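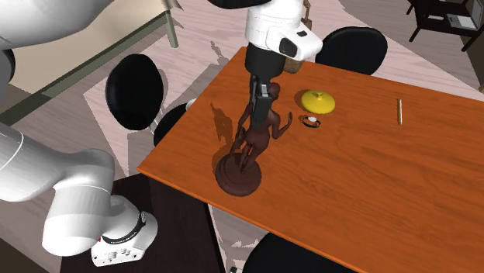 Work this period went mainly into grasp selection for tall, thin objects, which was the weakest point in our last report to the Wenix program. The method we proposed scores each candidate grasp twice, once for how well the fingers close and once for how the object is likely to swing when it is lifted. The test set is built in simulation, in furnished rooms with ordinary household things left out on the table. The carved figure with the raised arm, held by the head over an orange wood table, is one of the harder items in the set. The base is wide and round, the body is slender, and the arm sticks out on one side, so a grasp that looks good to the first score can do badly on the second. The lid, the wristwatch and the pencil on the same table belong to other tasks but stay in place during every trial, and touching any of them counts as a failure.

Results so far

We ran 500 trials with the old single-score method and 500 with the new one, using the same rooms and the same starting positions. The new method dropped fewer tall objects and needed fewer second attempts. It made no difference on flat objects, as we expected. It was slower to pick a grasp, and that delay is the main complaint from the Hultedero group, who are testing an early copy of the code on their own objects.

Most of the remaining failures fall into one group. The arm picks a good grasp, closes on the object, and then tips it during the first part of the lift. We think the lift path is to blame and the grasp itself is fine. At present the path planner gets the grasp position and nothing else, so it has no idea that a heavy base is hanging below the fingers. A small change to pass along the object's estimated center of mass is written and is being tested now.

We also found a mistake in our own scoring. In 12 of the trials a drop was logged as a success when the object landed upright. Those trials were checked by hand and corrected, and the check for finger contact now runs through the whole lift. The comparison between the two methods did not change in direction, but the gap is smaller than the one we gave in the short update in April. Please use the corrected tables attached to this report.

Changes to the plan

The original plan called for 100 room layouts. We have all of them, but some are too much alike, with the same chairs and the same table and only the small items moved. We would like to replace the closest matches with rooms that have lower tables and less free space for the arm. This does not need extra money. It does push back the start of the mixed-object tests – the new rooms have to be ready first.

The Clilard planner was going to be our third comparison. It runs, but it assumes a suction tool, and adapting it to a two-finger hand would take more time than the result is worth. We propose to drop it and use the Srivastava baseline in its place. That one already supports the arm model we use and has settings close to ours.

Spending

Computing costs are under budget. Repeating the trials with the scoring error added little, and nearly 220 hours of machine time are left from this period's share. We ask to carry those hours forward to the mixed-object tests. Staff costs are as planned. No equipment was bought.

Next period

The center of mass change comes first, followed by the full run on tall objects with the corrected scoring. After that we will work on the delay. Much of it comes from scoring grasps that are plainly bad, such as those on the rim of a base that sits flat on the table, and a quick filter ahead of the second score should remove a good part of them. Transfer to the real arm stays where it was in the schedule, at the end of the project. We still need a decision from the program office on whether the object models can be released with the code – Hultedero has asked twice, and our answer depends on yours.

2 comments
5 shares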